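Handheld grippers, bench notes
Clondmont shared workshop, page 2 of the build tips

Picking up where the last page stopped. You've got both grippers printed and the fingers move without binding. Now the stuff that cost us evenings.

Screws first. Don't drive them straight into the white top plates. Run the drill bit through by hand, then the screw, then stop when it's snug. Plastic strips fast. We lost 2 plates this way and reprinted at 193 percent of patience.

Cables. Leave slack at the back of each gripper, enough to turn your wrist all the way over. Tape it to your sleeve if it drags. Long sleeves help with this, so does a hair tie at the cuff. Do not zip tie the cable tight to the body, it will crack right where it goes in. Ask Koster.

Fingers. File the inside edges, wipe off the dust, check they meet flat. Hold them up to a lamp, if you see light in the gap keep filing. A strip of rubber from a bike tube grips better than anything we bought.

Work surface. A pale matte board laid over the table. Shiny tops throw glare and small parts vanish on wood grain. Keep the board clear, one tray and thats it. A clear plastic food tray is fine to practice on, the ribbed kind has something for the fingers to catch.
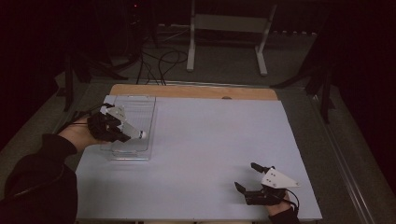
Vittoria Lombardi wrote in to say that she gets better results starting with a soft sponge, and only moving to hard plastic after a week or so. Hard trays skate away from you and you end up squeezing too much. She also warns against practicing when tired.

Fair point, try both. Either way:

Start with one hand. Open, close, open, 10 times, slow. Then the other. Then both.

Elbows off the table or your shoulders will complain by the second session.

If a jaw sticks half open, back off the pivot screw a quarter turn before you reach for oil. Oil collects grit. Dry graphite from a pencil is enough, rub it on and work the jaw.

Loose floor cables: push them under the far side, or run a mat over them. Wolstead bench has a spare mat, put it back after.

Weak grip on one side is usualy the spring. Swap left and right, see if the problem moves with it. Spare springs in the Hillow tin, nearly 8 left, don't take the long ones, those are for the drill press guard.

Wipe everything down, coil the cables loose, plates facing up in the drawer. Next page is the wrist strap.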